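Davitz opens towel-folding data project, and says plainly what it does not yet show

For release in July

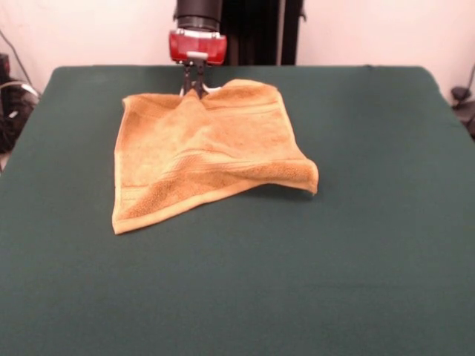 What is being announced

Davitz, a small firm that collects training examples for robot makers, has begun recording towel handling at its workroom in Jititz. The first batch will hold 600 examples. Each one is a single attempt, by a robot arm steered by a person, to pick up, move or fold a towel on a cloth-covered table. The examples will be used to train a learning system called Dristivora, which is meant to handle household cloth without a person at the controls.

It does not do that today. Davitz is announcing the start of collection, and readers who have seen other announcements in this field may want to keep hold of the difference.

"We have all watched the films of robots doing laundry," said Khadija Naciri, who runs the project. "I always want to know how many tries it took, who was steering, and whether anybody moved the towel a bit between shots. Mostly you aren't told. So I would like our numbers out before our films, if we ever make any."

Why towels

A towel has no fixed shape. Pinch it at the top edge and the cloth comes up in a peak, with creases running away from the grip, and the rest of it goes where it likes. One side may lie flat while the other rides up into a ridge. Two attempts that begin in the same way can look quite different by the time the gripper has closed.

That is the usual case for collecting a lot of examples, and Davitz accepts it up to a point. The firm is less sure of the claim, common in the trade, that enough examples will cure anything.

"If I give you a great heap of the same easy lift, you have a system that is good at the same easy lift," said Abdelghani Ezzat, who checks the recordings. "People call that a big data set. I'd call it a small one with a lot of copies in it."

For this reason the operators have been told to start from untidy positions as well as neat ones. The towel may be set down crooked, with a corner bent under or part of it folded over itself. The woven band and the hem are sometimes at the near side and sometimes turned away, so that the system cannot simply learn to look for a stripe.

How the work is done

The firm has 6 trained operators on the project, working in pairs. One steers the arm. The other sets out the towel, starts and stops the recording, and writes a short note on what happened. The notes use plain words: lifted, slipped, folded, folded badly, gave up. There is a box for anything else, and it gets used.

Failed attempts are kept. This is a choice, and it was argued over. Ashraf Ashour, who trains the operators, wanted the worst of them thrown out on the grounds that a system shown clumsy work may copy it. The agreed answer is that failures stay in the batch with a clear label, and whoever trains on it can decide whether to leave them in.

"I still think some of it is rubbish," Mr Ashour said. "A tired operator at the end of a shift is not teaching anybody anything. But if we bin it quietly, then the buyer thinks we never miss, and we do miss."

Shifts at the controls are limited to 50 minutes. Steering a two-fingered gripper on to the edge of a towel is fiddly, and the notes from early practice had grown shorter and crosser as the hour went on. During Ramadan the practice sessions were moved to the morning, and the firm has kept the 9 am start.

What will be held back

Part of the batch will be set aside before training begins and will not be shown to Dristivora at all. Its purpose is to check whether the system has learned something about cloth or has only learned this table. Davitz regards the second as quite likely on the first try.

The table is the weak point, and the firm would sooner say so itself. All the recordings in the first batch use the same dark green cover. An orange or tan towel on dark green is easy to pick out. A white towel on a white bedspread is another matter, and nothing in this batch will help with that. Nor will it help with a damp towel, a towel in a pile, or a towel with a child sitting on it.

"I asked what the system would do in my own kitchen," said Nawal Younis, who looks after sales. "The answer was that no one had any idea. That is what I now tell customers. One of them thanked me and one of them went elsewhere."

A second batch, with other covers and other kinds of cloth, is planned but has not been paid for. Davitz will decide on it once the first has been tested.

The test

The firm has asked Fadwa Kabbaj, an independent engineer who has no stake in Davitz, to run the first trial of the trained system. She will choose the starting positions herself and will not share them beforehand. Attempts will be counted from the moment the arm moves. If a person touches the towel or the arm, that attempt is a failure, whatever the reason given.

Ms Kabbaj agreed on 2 conditions: that the full count be published along with the best run, and that Davitz should not see her report before it goes out.

"Companies like to say their system can fold a towel," she said. "Can is a very roomy word. I can play the piano, in the sense that I have done it. I want to know how often, from which start, and what the towel looked like at the end. Someone has to decide what counts as folded as well, and I would prefer that it was not the people selling it."

Her standard has been written down and can be had on request. A fold counts when the edges meet closely enough that a person would put the towel on the shelf without doing it again. Ms Kabbaj concedes that people differ on this, and she will have each result judged by someone who has not watched the attempt.

What Davitz is not claiming

The firm makes no promise about when, or whether, Dristivora will be sold as part of a product. It gives no figure for time saved in the home. It has not compared its data with anyone else's, partly because few others describe theirs in enough detail for a fair comparison to be made.

Asked whether she expects the first trial to go well, Ms Naciri said she expected the lifts to be decent and the folds to be poor — and that she had been wrong about the lifts before.

Visits and questions

Reporters may watch a recording session at the Jititz workroom by arrangement. Visitors will see whatever happens to be going on that morning, including the attempts that go wrong, and are welcome to read the operators' notes. Requests should be sent to Nawal Younis at Davitz, who can also supply the written test standard and a sample of labelled recordings, both successes and failures.

Ends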